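Section 4: Your first laundry unload

By now you should have both arms bolted on, the cables clipped in and the Jostora talking to your tablet. If any of that sounds unfamiliar, go back to section 3 and come and find me again afterwards. This is the section I enjoyed writing most, as it's the first time the thing does a proper household job – it takes washing out of a front loader and puts it in a basket.

I'm Maricica Vlad and I run set-up for Drangate. I've taken a lot of kits through this stage, and I've put my own habits in here along with the official steps. Revised 5/31/18, so if your printed copy says February, please use this one. The old one had the basket in the wrong place.

What you need

A front-loading washing machine, finished and switched off at the wall.
A laundry basket with a stiff rim. Fabric ones fold up when the gripper nudges them.
A small load. I'd say four or five things to begin with, nothing with long straps or ties.
A clear patch of hard, level floor. Carpet can come later.
Your tablet, charged, and the red stop button where you can reach it without stretching.

Setting out

1. Open the washing machine door as far as it will go. The Jostora can pull a door open, but that's a separate lesson (section 6) and you don't want to be learning two things at once.

2. Park the base so it faces the drum, with 600 mm between the front bumper and the machine. Use a tape measure the first time, please! I've been doing this for years and my guess is still off more often than it's right.

3. Lock the base by pressing both brake pedals. You'll feel each one click.

4. Put the empty basket on the floor directly in front of the washing machine, between the two arms. One short side should face the machine.

5. On the tablet, choose Tasks, then Laundry, then Unload. Pick "one arm leads" and set it to left. Yes, you can run both arms together, and it looks marvellous, but start with one.

6. Wait for the arms to come up to their ready position. It takes roughly 20 seconds and they move slowly, so don't worry if it seems to be thinking about it.

Note: if you bought the Wyss soft-grip fingers as an extra, tell the tablet so under Tools before you go any further. They close with a different force from the standard ones and the software can't tell which you've fitted.

The first pick

7. Tap Start. The left arm will reach in towards the opening, close on whatever is nearest and begin drawing it out. Let it get on with it. The temptation to lean in and help is enormous (I still get it) but your hand in the drum will only set off the proximity stop.

8. Watch the piece of clothing as it comes over the lip. You want it hanging freely from the gripper. If it's dragging half the load along with it, tap Pause, then Release, and let it have another go.
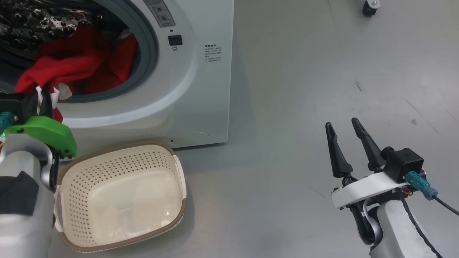
Left gripper holding a dark garment at the drum, right gripper open, basket on the floor in front.

9. When the garment is clear of the rubber seal, the arm will swing across and lower it over the basket before letting go. If it lets go too early and the item lands half over the rim, that's a basket height problem. Go to Settings, Basket, and raise the rim value by 2 cm.

10. Let it carry on until the tablet says "Drum clear". Then have a look for yourself. Socks love to hide in the fold of the rubber seal, and the Jostora misses them there more than I'd like.

Caution: keep children and pets out of the working area until the arms have gone back to rest. If you need to step in, press the red button first. Pause on the tablet holds the arms still, but it doesn't cut the power to them.

Caution: don't let a sleeve or trouser leg trail over the arm cables. If one does get caught, press the red button and free it by hand. Never try to tug it loose with the jog controls – I have done this, and the bill for the new connector came to me.

If it doesn't go well

The gripper closes on nothing. Nine times in ten the base has crept forward or back. Check your 600 mm again and make sure both brakes are on. If the distance is fine, wipe the camera window with a dry cloth.

It grabs the rubber seal. Stop straight away and tap Release. Then run Teach Opening (section 3, step 14), and do it with the door in exactly the position you'll use. The seal is tougher than you'd expect, but I wouldn't test it twice.

It keeps dropping things. Heavy wet items such as jeans and bath towels need the firm grip setting. Delicates want the light one. Mixed loads are a bit of a compromise and I leave mine on medium.

Error 1931. This one means the arm has met something solid and has given up politely. Usually it's the basket. Slide the basket a little to the right, tap Clear and start again from step 7. If you see the same error with the basket taken away altogether, write down which arm it was and ring us.

The base rocks as the arm reaches. Your floor isn't level, or one of the feet needs winding down. The Dukach levelling feet have a small hex key taped inside the rear cover. Put it back when you've finished, or you'll be hunting for it like I was.

Putting it to bed

11. Tap Finish and wait for both arms to lower.

12. Wipe the gripper fingers with a damp cloth. Fluff builds up on the pads surprisingly quickly and they start to slip.

13. Release the brakes, roll the base back to its dock and check that the charging light comes on.

Run the whole thing a few times with small loads before you move on to section 5, where we try it with both arms and a full drum.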